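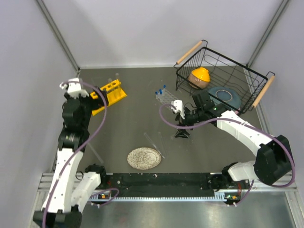 Monday, late

Budget sheet is due to Zuweira Issahaku by Friday and I still can't make myself type a number in the second row. Writing it out here first, since my handwriting at least doesn't autocorrect to whatever the vendor wants.

Row one is easy. Replacement test tubes, caps, a couple more racks. Glass gets broken, it always has, and I would put money on it getting broken faster from here on. Fine.

Row two is "second bench." Saltance sent their quote over the weekend: two arms, the rail they ride on, the control boards, walls, and a service plan that costs more than my first car did. The quote is good for 30 days. They are always good for 30 days. Then the 30 days go by and a friendly man calls to say he was able to hold the price.

I went down to the bench after lunch and stood there for a while. The left arm was up at the yellow rack in the back and the right one was over by the basket, the one with the wooden handles that has the plate and the brown pot in it. White rack with the blue caps in the middle. It's a lot of reach for a small floor. I kept trying to picture a second one of these next to it and asking what we'd do on Tuesday that we can't do now. I didn't get an answer I liked.

The argument for buying, as it was put to me, is throughput. Two benches, twice the work. I have heard this about centrifuges, about printers, and once about a second coffee maker. What we're short of is somebody to set the thing up between runs. Racks back where they go, plates back, tubes back, check the cables haven't worked themselves into a bad loop. We have one person for that and half her week is already promised to Lavelville. A second bench with the same one person gives us two benches waiting.

Then there's Ospina, who came in lower. Same two arms on paper, their own rail, no walls included. I asked what the walls would run and got a brochure. I asked how long a spare gripper takes to ship and got the same brochure. The Saltance people at least answered that one: 15 working days. I wrote it down and then wrote "ha" next to it. A bench that sits dead for three weeks over one finger is not a bench I want two of, unless we keep spares on the shelf, and spares aren't in either quote. I priced them myself. One gripper, one set of cables, one control board. It's ugly but it's a fraction of row two, and it would keep the bench we own moving.

So what I think I want to ask for:

Spares kit, full list, bought now.

A proper cabinet for the racks and glass, because the rods and plates are living wherever there's room.

More hours for setup. I know hours come out of a different pot. I'm putting it in anyway so that it's on paper that I asked.

Second bench: put off 4 months, then look at the log and see how often the first one was the thing holding us up.

Zuweira will say that if we don't spend the equipment money this year it goes to Temitley and we won't see it again. She's probably right about that. It's still a terrible reason to buy a robot. I said something like it in June about the big freezer and was told I was being negative, and the freezer is now where people keep their lunches.

She'll also ask whether I'm against the whole idea. I don't think I am. I like watching the arms when they're going well. I just don't believe the number on page two of the quote, the hours saved per week, and when I asked where it came from the answer was "similar customers." Which ones? Doing what? Moving a plate from here to there, or what we do?

Need to call Saltance in the morning and ask if the service plan can be bought for one bench without the second. Also find the power bill from before the first one went in. Also eat something that isn't crackers.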